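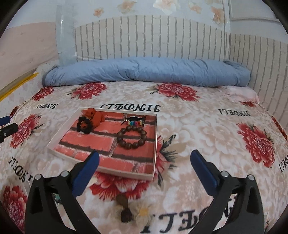
4.2 Comparison of finger types

We compared two sets of fingers on the same hand-held gripper body: the blue-tipped fingers shown in Figure 3 and a harder molded set from Marchetti. The frames, screws and camera mount were left unchanged, and the stroke was set to the same value for both. Demonstrations were recorded in homes, on whatever surface the operator had available, including beds and sofas.

The task was to pick up small pieces of jewelry and place them in a shallow tray. Beaded bracelets were chosen as the main object class. They change shape when squeezed, and a ring of beads can be grasped either across a single bead or through the open center. Single beads and small fabric ornaments were added as harder cases.

In total 642 demonstrations were kept after filtering. We dropped any recording in which the fingertips left the camera view for more than 30 frames. Labels were assigned by two annotators using Plidia, and disagreements were settled by a third reading of the video.

The blue fingers did better on bracelets with large round beads, where the tip could bend a little around the bead. On single beads the difference was small. Most failures there came from the approach angle – operators tended to come in too flat, and the bead rolled away before the jaws closed. Soft bedding made this worse with the Marchetti fingers, which often pinched the fabric along with the object. We did not see the same effect on tables.

Figure 3. Hand-held gripper with blue fingers open over beads and a flower ornament on a bedspread. The tray behind them holds three beaded bracelets and a small orange knitted or crocheted object.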